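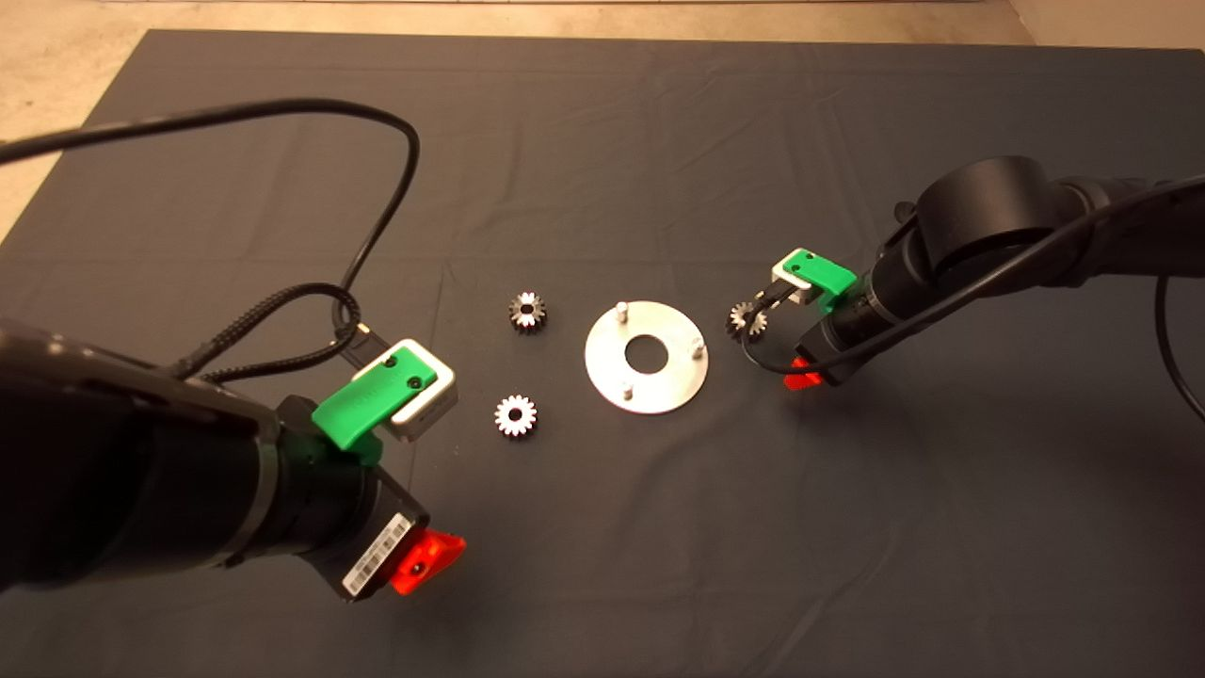 Round plate with three pins and two small gears, on dark cloth.

Plondano Repair Log

A table of repair jobs written down at the Westbridge repair evenings, with the scripts used to clean it. Maintained by Adi Pattinasarany and Hidayah Pangaribuan.

Contents

jobs.csv holds one row per item brought in
parts.csv holds one row per part replaced, linked to jobs.csv by job_id
categories.txt is the list of allowed item types
clean.py reads the raw sheets and writes the two CSV files
CHANGES lists what was altered between releases

Summary

The log has 1,972 jobs in 53 item types. Most are small household things: lamps, wall clocks, kitchen scales, hand mixers, sewing machines, music boxes, radios. Bicycles are left out because they were written up on a different sheet that did not ask the same questions. Phones and laptops are in, but the notes for them are short and often say only "screen" or "battery".

The rows were first written by hand on paper sheets, one per visitor, and typed in later. The sheet changed once, in March, when the question "How old is it?" was split into "Year bought" and "Bought new or used". Jobs from before the change have the old answer in age_text and nothing in the two newer columns. We did not try to convert "my grandmother's" into a year.

Columns in jobs.csv

job_id: whole number, never reused
item_type: one of the values in categories.txt
brand: as written on the sheet, spelling corrected where we were sure
age_text: free text, old sheet only
year_bought: four digits or blank, new sheet only
bought_used: yes, no or blank, new sheet only
fault_reported: what the visitor said was wrong
fault_found: what the repairer wrote down
outcome: fixed, partly, not_fixed, advice, or unknown
minutes: time at the bench, rounded to the nearest five
repairer_code: a letter and a digit

fault_reported and fault_found often disagree. A clock that "needs a battery" may turn out to have a stripped gear. Please don't merge the two columns if you plan to publish counts of faults.

Outcome "partly" means the item works but something is still wrong with it, such as a radio that plays with a noisy volume knob. "Advice" means no work was done and the visitor was told where to get a part or who might take the job. Sheets with no box ticked are "unknown", even where the notes suggest a result.

Columns in parts.csv

job_id: matches jobs.csv
part_name: short name, lower case
source: bought, salvaged, made, visitor
cost: in dollars, blank if free or not recorded

"Made" covers printed parts, turned bushings, cut felt, bent wire and so on. There was no finer split on the sheet. Blank costs should not be read as zero.

Running the cleaning script

You need Python 3. No other packages are required.

python clean.py raw/ out/

The script stops if it meets an item type that is not in categories.txt. Add the type or fix the row, then run it again. It expects UTF-8 files. Sheets typed in the Hula spreadsheet template need to be saved as plain CSV first, with the two header rows left in place.

Checks

Hidayah compared 200 typed rows with the paper sheets. Most differences were in minutes and brand. Brand names were fixed throughout afterward. Times were fixed only in the rows she checked, so treat minutes as a rough figure, and don't use it to compare one repairer with another.

Known problems

Sewing machines and sergers share one item type in the older rows.
A visitor who came back with the same item got a new job_id each time. There is no link between the visits.
Cost is in the wrong column for a few rows typed from the Falcão sheets. These have "check" in the source column.
Jobs longer than 100 minutes were sometimes carried over to the next evening and only the first part was timed.
Items people took home before reaching the bench were never logged, so the share marked fixed is probably higher than it should be.

Privacy

Names, phone numbers and street addresses were on the paper sheets and were never typed in. Adi read through both free text columns and took out anything that pointed to a person. If you find something we missed, write to us with the job_id and leave the text itself out of the message.

License

The data is released under CC BY 4.0 and the script under the MIT license. Please credit it as "Plondano Repair Log, Westbridge".

Changes and corrections

Send corrections as a list of job_ids with the old and new values. We can look up the paper sheet for any job in the current release. New item types are added only when there are enough jobs to fill them; until then they go under "other".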